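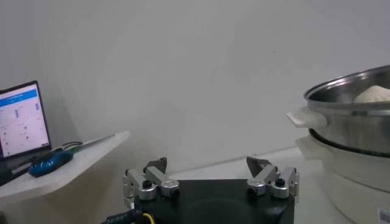 Llevo desde el otoño comprando bollos al vapor congelados de la marca Siregar, y en todo ese tiempo no he cumplido ni una sola vez las instrucciones de la bolsa. Piden doce minutos, tapa puesta y «reposo a voluntad». No sé qué clase de persona tiene voluntad suficiente para dejar reposar un bollo, pero en mi casa no vive.

La culpa de todo la tiene la vaporera. Hasta enero me las arreglaba con un colador metido en una cazuela, invento que perfumaba el piso entero a goma quemada y dejaba los bollos crudos por un lado y fósiles por el otro. Luego vi una eléctrica en el bazar de Bruncombe, 41 euros, y me convencí de que era una inversión. También me convencí de eso con la yogurtera, que sigue en su caja, así que mi palabra en materia de inversiones vale lo que vale.
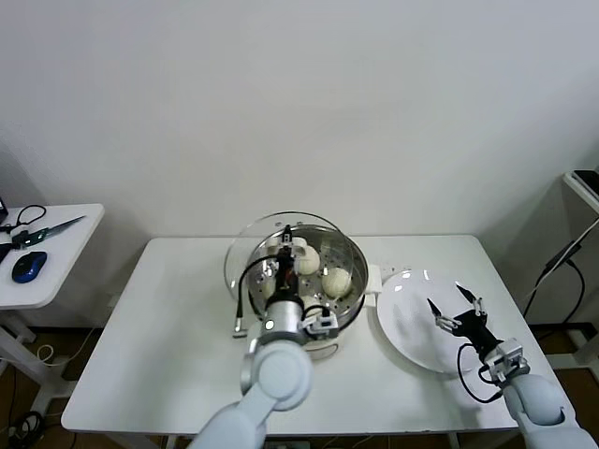 El primer asunto serio con los bollos es cuántos caben. La bolsa enseña un montón muy alegre, apilados como naranjas, y es mentira: se hinchan, se pegan y al separarlos uno se queda con la piel del vecino. Yo pongo cinco. Cinco bollos blancos y redondos en la cesta de acero agujereada ya forman una reunión bastante apretada, y si meto el sexto alguien sale herido. El plato, grande, redondo y blanco, lo dejo a la derecha de la vaporera y vacío desde el principio, porque la alternativa es ponerme a buscarlo con un bollo ardiendo en la mano. He hecho esa búsqueda. Acaba en el fregadero.

Sobre el papel de horno debajo de cada bollo hay dos escuelas. En un foro que frecuento más de lo que me conviene, el hilo dedicado al asunto va por los 184 mensajes y ha costado ya alguna expulsión. Mi postura es cobarde: lo pongo si me acuerdo, y cuando no me acuerdo sostengo que la masa directa sobre el metal tiene más carácter. 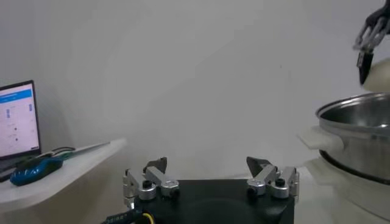 Otra cuestión es dónde se instala todo esto. En la encimera no, que está tomada por el escurreplatos y por una planta que me niego a dar por muerta. Acabé llevándome la vaporera a una mesa blanca contra la pared, sin armario encima, que el anterior se me había abombado de tanto vapor y la puerta cierra ahora según el tiempo que haga. La olla es de acero, con el borde pulido y un asa blanca que sobresale por la izquierda, y va apoyada sobre una base también blanca. Blanco sobre blanco contra pared clara: parece la consulta de un dentista que además da de merendar. Las gotas de salsa de soja se ven desde la calle.

Al lado tengo una mesita auxiliar que compré para los utensilios y que se ha convertido en lo que se convierten todas las mesitas auxiliares. Cada marzo me propongo despejarla. Este es el de marzo de 2021 y el propósito sigue intacto, sin estrenar. 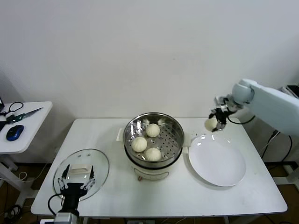
Queda el momento de sacarlos, para el que la gente usa pinzas, palillos o los dedos, según el aprecio que les tenga. Las pinzas de Zerkbridge que me recomendaron aprietan demasiado y dejan el bollo con cintura. Los palillos requieren una destreza que yo finjo en los restaurantes. Mi método es levantar por el borde, de abajo arriba, despacio, uno cada vez, y posar cada bollo en el plato con espacio alrededor. Si se tocan todavía calientes, vuelven a pegarse, y entonces hay que comérselos de dos en dos —cosa que he presentado en público como accidente más de una vez.

En abril quiero probar a hacer la masa yo. Tengo la harina, tengo la levadura y tengo una receta de Cestham que empieza con «la noche anterior», tres palabras que en mi cocina nunca han terminado en cena. Si sale mal, en el congelador quedan dos bolsas.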